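Negash Hand Controllers, the Two-Handed Set: Three Months In

I have now spent most of a summer holding a pair of plastic handles and pretending to be a robot. Before that I spent eleven years building control boxes at Cornport, where I only had to pretend to be awake. So I come to the Negash set as somebody who knows how a harness ought to go together and has no special love for software. If you want a review from the other direction, there are plenty.

What you get for your money is a left handle, a right handle, a base station, a foot pedal and a manual of 72 pages, 7 of which concern the teaching of tasks. The rest is safety notices and a long chapter on mounting the base station to a wall we don't have. You squeeze a trigger, the jaws close. You turn your wrist, the wrist turns. Press the pedal and it records; press again and it stops. That part took me one morning to learn, and Berhanu Araya, who had used the older Ulside rig, got it in the time it took me to find my glasses.

Our work is small electrical assembly. Connectors, ring terminals, boards that have to be picked up and put somewhere else without anybody's thumb landing on a capacitor. Big motions are easy and I won't waste your time on them. Any set of controllers can wave an arm over a table. I wanted to know whether I could pick up a short harness with two long flat fingers and no feeling in any of them. 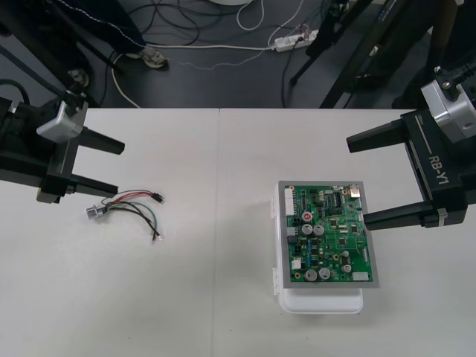
The answer is yes, with practice and a certain amount of language. The triggers are the best thing in the box. They have a long, even pull, and the last bit of travel is slow enough that you can close on a thin wire without mashing it. On the Ulside the trigger was more or less a light switch. The Negash gives you a faint buzz when the motors start to work harder, and while I sneered at this for the first week, I now catch myself waiting for it.

Boards are another matter. A board gives you very little to hold, most of its face is taken up by things you shouldn't touch, and if you come in a few degrees off level you'll find every one of them. The handles have a leveling mode that locks the wrists flat to the table, and it works nicely. To turn it on you hold two buttons on the right handle with the same thumb. I have met people with that thumb. They played the cello.

Handing a part from left to right is where the set earns its price. Both hands run on one clock, so when the right closes and the left opens the recording shows it in that order. With the old rig we threw out take after take on account of the two sides disagreeing about who had the plug. In June we logged 400 takes of the same transfer on the Negash and kept all but a handful, and the ones we dropped were my fault for talking.

Now the complaints. The cable between the base station and the pedal is too short for anyone who stands, and I stand. The handles get heavy after lunch. The battery gauge has four bars and spends the whole day on three, then it's done. And the software asks you to name every take before it will save, with no way to carry the name forward, so somewhere in our files is a good week of work called "a," "aa," and "aaaaa."

Wiring into a fitting was the job I most wanted and put off longest.
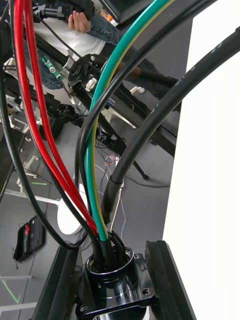 Cable has opinions. A stiff one springs back, a skinny one goes where the stiff one pushed it, and a person feeding them in by hand makes a hundred little corrections through the fingertips. With the controllers you make those corrections by eye. I found it went better when I slowed the whole thing down to half speed (a dial on the base station, very handy) and did my looking on the wrist view instead of craning over the table. My half-speed takes looked dull as paint. They were also the ones Berhanu picked for training, so there's a lesson in there about showing off.

Support comes out of the Piscombe office and they are decent folks. I sent in a handle with a sticky trigger in August and had it back before I'd finished complaining about it. The replacement pedal cable, a longer one, is 179 dollars. I have soldered my own.

Would I buy the set again? For two-handed work on small parts, yes, and I'd buy the wrist straps at the same time, as the ones in the box were cut for a child. For one arm moving cartons from here to there, save your money and get something with a joystick. If you already own the Ulside, try to borrow a Negash for a day first. Bring your own stool - the pedal will reach if you're sitting down.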